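Two-finger gripper or multi-jointed hand for thin objects: evaluation thread

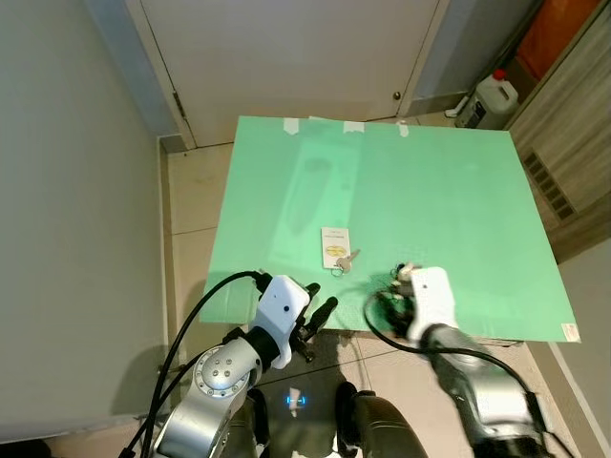 Left arm with two-finger gripper, right arm with multi-jointed hand, card and key on the green board.

Posted by skilurthorpe_lab, 17th January

The Skilurthorpe laboratory is comparing two end effectors on one robot before placing an order. The task consists of picking up a card and a key from a flat board and handing them over. Both devices run from the same Animano controller, with a force limit of 7 newtons at the fingertip. Each device has been given 60 attempts per object. Members with experience of flat objects are invited to comment on the method.

Reply by dalgleish_integration

Our department would not approve a purchase on 60 attempts. For the September review we required 1000 cycles per device, and the ranking changed after the finger pads began to wear. I would also ask whether the key is tested apart from the card. A key on a ring gives the fingers an edge to close on. A card lying flat gives them very little.

Reply by skilurthorpe_lab

The objects are tested separately and then together. The two-finger gripper is ahead on the key. Neither device is satisfactory on the card unless it is first slid to the edge of the board.

Reply by hisodach_user4

I must disagree with the premise. Sliding to an edge is a legitimate strategy and should be scored as a success. The hand should also be allowed to pin the card with one finger and lift with another. If both devices are restricted to a straight pinch, the simpler one will win every time.

Reply by dalgleish_integration

That would measure the planner as much as the hardware. A purchasing decision requires the same motion on both sides, at least for the first round. Please also state how the board is secured. Tape on the far edge alone may permit movement under a sliding load.

Reply by skilurthorpe_lab

Both points are noted. The straight pinch will remain as round one, and round two will permit any motion. The near edge of the board will be taped before testing resumes, and the card trials will be repeated from the start.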